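When Do Stock Car Drivers Call It Quits?
Project report by Peadar Geraghty 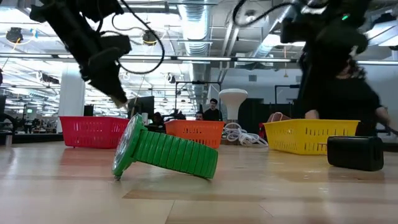

I picked retirement ages because my uncle raced late models at Lisberg and swore he'd stop at forty (he did not!). So I went through the old entry lists for the Pirevar series and wrote down every driver who left for good, 99 of them once I tossed the part-timers. It took me most of January. A lot of them hung on about five years after their last win, which surprised me – I figured the sponsors would bail way sooner. Two drivers came back after a farewell season, and I'm still not sure which retirement I should've counted.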